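Search news
Search
Enter keyword

Can a robot pack your online order yet? I went to find out

Dec 30, 2022

I've wanted somebody else to put my groceries away for years, so when Tiltora asked if I'd like to see its picking trial I was out the door before I'd finished my coffee (sorry, dishes).

The job sounds dull. Pick an item out of a metal bin, put it where it's meant to go, do it again. Tiltora has been at it since November with a catalogue of 400 products, and the software — they call it Vileck — now gets through 187 picks an hour on a good run. Natnael Wolde, who runs the trial, told me a quick human picker still beats that easily.

Boxes are the easy part, he said. Clear wrapping is the headache, and he'd happily never see another shiny packet again! "It's a colour and light problem before it's a grabbing problem," was how he put it.

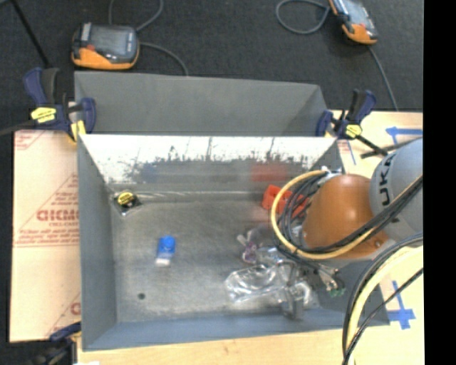 The orange robot arm reaches into a metal bin of small items, some in clear packaging.

So, chores? Not this year. Natnael reckons a stockroom will get one well before my kitchen does, and Tiltora wants 3 of them going at the Weldu warehouse next. I've still got a basket of socks to pair tonight — any offers?

Contact us | © 2022 Justia Local News | Back to top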